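Category: Home displays / Setting up
Reading time: 2 minutes

Section 4: Filling the bowl

I'm assuming you've got your Wemau fruit set unpacked and you've wiped the table. If not, go back and do that, I'll wait!

1. Put the bowl down before any fruit goes near it. I like it a little off-centre – Manouchehr Ghaffari, who wrote the first version of this guide, wants it dead centre, so suit yourself.

2. Start with the heavy-looking, dark pieces. They go at the bottom.

3. Add the round fruit next, turning each one until you like the side that shows (stalks and leaves look best facing outwards).

4. Leave the grapes until last.

Note: new fruit can smell a bit plasticky. Mine went off after nine days by an open window.

Caution: keep the set out of reach of toddlers and well away from real fruit. Hatice Erdem bit into a pear at our May open day and still brings it up.

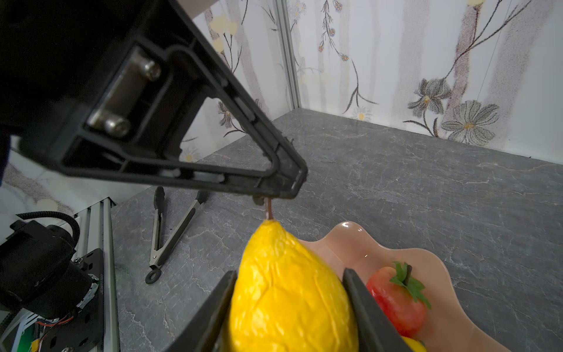
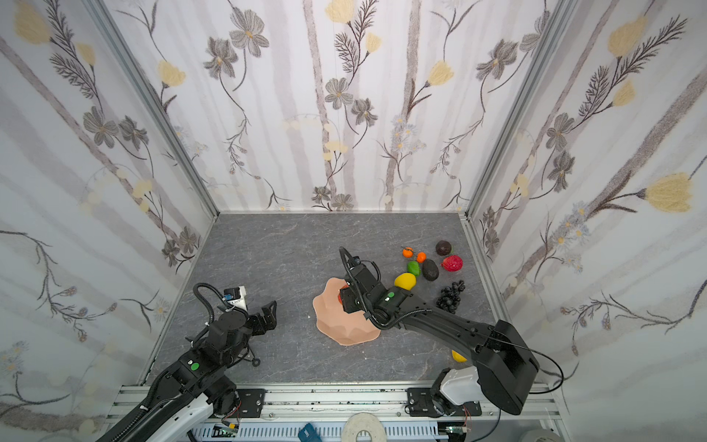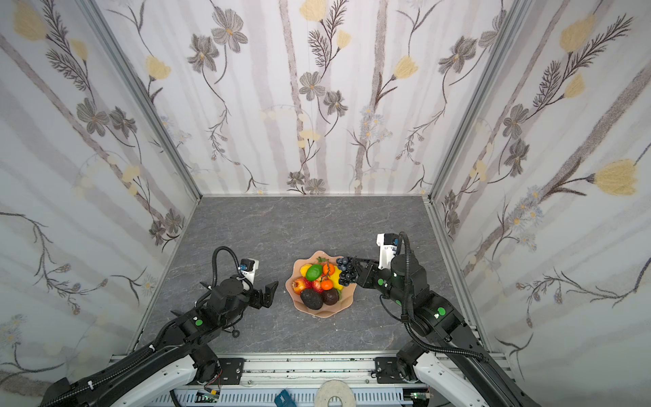
Colour is where most people get stuck, and I did too – my first bowl was all reds on one side and looked like a traffic light. Now I spread them out and let something dark calm it all down. The two avocados at the bottom of the full bowl do that job nicely, with the orange tangerines sitting above them, and a lime next to the lemon keeps the yellow from shouting. If yours still looks wrong, take out one bright piece and leave it a day. Dusting is in Section 8.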